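Said Cherkaoui
Oct 30, 2024

The arm saga, continued, for the six of you who asked and the rest who didn't mute me in time.
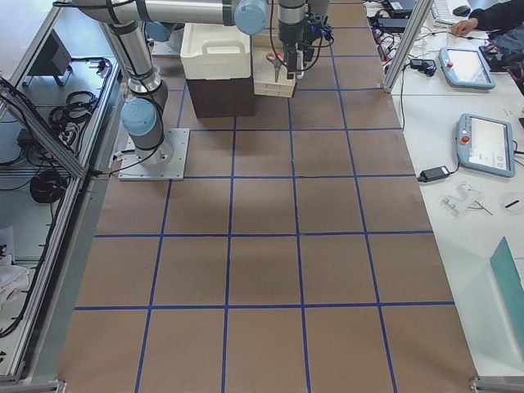
Kraft paper, blue tape, scissors waiting in the top tray.

So. The grid. Four evenings of my life went into arguing about tape. Asmaa wanted pencil lines. I wanted tape. We used tape, and I have been made to re-lay the crooked ones.

The idea is dull and it works: every square has a name, column letter then row number, going away from you. If a tray gets knocked you put it back on its square and the program never needs to hear about it. Last April we measured everything from a corner of the table. Then someone leaned on the table.

The paper is there so we can scribble on it and then throw it away. One roll from Vevcombe, 200 metres, because I read the listing in a hurry. If anyone in the workshop needs wrapping paper this Christmas, or any Christmas up to my retirement, do say.

The job, for newcomers: pick the scissors out of the tray, put them in the white bin. That's all. A toddler could do it, though you wouldn't let one.

Why scissors? Asmaa's choice. She said blocks were cheating. I had a lovely set of blocks.

Handles are the trouble. Two loops, a gap in the middle, and the whole thing swivels the moment you squeeze anywhere but the right spot. The gripper opens and shuts. It has no opinions beyond that.

Current approach: come straight down, close gently, lift a little, stop, check the fingers haven't shut all the way. If they have, there's nothing between them and we go back up and sulk.

The trays are stacked to save the arm reaching down so far. The bin is on a box for much the same reason. I had drawn up a proper stand with adjustable feet. Asmaa found a box. The box won.

Cable news. Everything on the arm is now strapped down with black ties, after the wrist turned one way, the cable stayed where it was, and I learned what a connector costs. The stuff down on the side shelf is still a nest. I'm calling it storage.

Someone asked whether the base plate could just be clamped. It could. Ours was, for a fortnight. The arm is bolted to the plate now and we sleep better.

Two pendants, two red buttons, both on the desk where a hand can get at them. House rule: whoever is nearest the pendant doesn't hold a mug. You'd be amazed how quickly that rule was needed.

The counter in our script says 3,226 moves since we wiped it. That includes the ones where it waved at nothing because I'd typed row 6 for row 5.

Speed is still set low. Asmaa calls it "museum pace". I tried it faster once while she was out getting lunch and I'd rather not go into it.

Reply to the person asking what we spent on the frame: 1,500, all in, mostly on brackets. It's always brackets. Buy the bag of T-nuts bigger than you think, then drop half of them behind the bench as is traditional.

Next up: getting it to let go without flinging. More when I've re-laid column C. Again.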